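Workshop > Notebooks > Arm build > February
3 min read

Arm build, February – cloth on metal plate
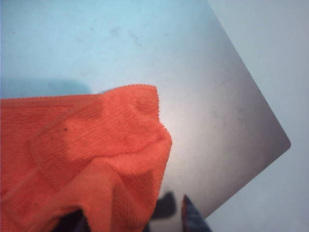 Wrist cam, orange microfibre on the brushed plate, both gripper parts low in view.

Started 9.40 am. Ashraf had the bench until then for his bike rack.

Goal for the session was to get the arm picking up a cloth from a smooth metal surface and wiping with it. Nothing fancy. If it can do the plate it can probably do the kitchen bench at Lallwood, and that was the point of the whole build.

Changes since last entry:
- Replaced the wrist bracket. The old one flexed when the arm was stretched out and the camera view drifted with it. New one is thicker, printed at the shared shop on the slow setting.
- Swapped the wrist motor cable. The old one was rubbing on the elbow.
- Control loop back down to 200 Hz. I tried 1000 and the serial adapter started dropping packets, so there's no gain until I change the adapter.
- Supply is the 48 V one again. Fadwa Ait Ali wants the smaller one back for the Nurnden cart by the end of the month.

Glare is still a problem. The overhead light puts a white patch on the plate right beside the curled corner of the cloth, and the plate goes from pale blue through to grey as you move across it. The old colour threshold took the bright patch as background one moment and as an object the next. Orange is easy to pick out by itself, so I now mask on orange first and ignore everything the metal is doing. Much steadier. The tabletop is matte and gives no trouble.

The ribbed weave turns out to be useful. Focus is sharpest on the central ridge and near the folded corner, so I used those two areas to check the lens. The lower folds are a bit soft. I could refocus closer but then I'd lose the far side of the plate, so I've left it.

Grasp notes. Going for a raised fold works better than going for a flat edge. On a flat edge the tips skate on the metal and the current limit trips. With a fold standing up there is something to close on. Approach height matters more than I expected – two millimetres too low and the tips scrape, two too high and they close on air. I've put a soft stop in the script and saved the config as 2444.

Wiping is not there yet. The cloth bunches under the grip after the first stroke and you end up cleaning with a lump. Ashraf Fahmy thinks the strokes should all go one way with a lift between them. Worth a try, though it will double the cycle time.

Plate has smudges and scuffs on it. Leaving them for now as a before reference. Need to take a proper photo from a fixed spot before the next wiping run.

To do:
- one-way strokes
- diffuser for the overhead light (baking paper first, buy something if it works)
- ask Fadwa about the Matsuda serial adapter
- label the spare cables
- move the e-stop to the left side, I keep reaching across the arm for it

Packed up 12.15. Arm parked, supply off at the wall.

Contact the workshop | © Vuvemard Shared Workshop | Back to top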